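Give Small Claims at Sea a Court of Their Own

Most arguments about maritime law are about large ships. A tanker is held, a cargo goes missing, and lawyers on both sides bill for years. The people who use the harbor at Istby have a different problem. Their disputes are small, and the court that hears them is built for big ones.

Take a crew member owed back wages of $4000. Under the present rules, the claim goes on the same list as a collision case with a dozen expert witnesses. The wait for a first hearing last April was 29 weeks. By then the vessel had sailed, the agent had changed, and the sailor was working on another ship.

The owners do no better. The Rukero, a coastal freighter with a crew of 12, was tied up at Istby over an unpaid repair bill. The repair yard, Pramanik, wanted its money. The owner said the work was faulty. Both sides had a fair point, and both lost more in berth fees and idle time than the bill was worth.
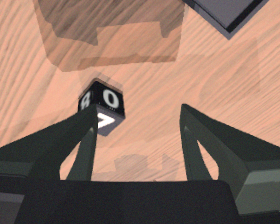
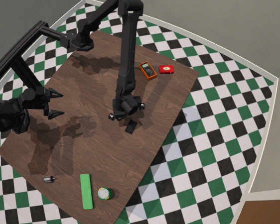
A small claims track for maritime cases would not need a new building or a new set of judges. It would need one judge sitting at the port on a fixed day, a short form, and a limit on how many papers each side may file. Everything that matters in a wage claim could be laid out on a square wooden table no bigger than the dark reddish-brown one in the second picture: the contract, the pay slips and the log. The judge could read them in a morning and rule in the afternoon.

Lawyers who oppose the idea say that maritime law is too technical for a short hearing. Some of it is. Salvage and limitation of liability should stay where they are. But a wage claim is a wage claim, and a repair bill is a repair bill. Land courts handle both every week without trouble.

There is also the question of arrest. At present a ship can be held on a thin claim, and the owner may pay just to get it moving. A judge at the port could look at such a claim within six days and set a fair sum as security. The ship could then leave, and the creditor would still be covered.

Crew training firms such as Skillico already tell new sailors to keep copies of every contract and pay slip. It is good advice, but the copies are of little use if the case comes up after the sailor has gone home.

The draft bill now before lawmakers deals with court fees and says nothing on small claims. It should be amended before it goes to a vote. A limit on the size of the claim can be argued over later, and so can the choice of day, though Saturday would suit most crews.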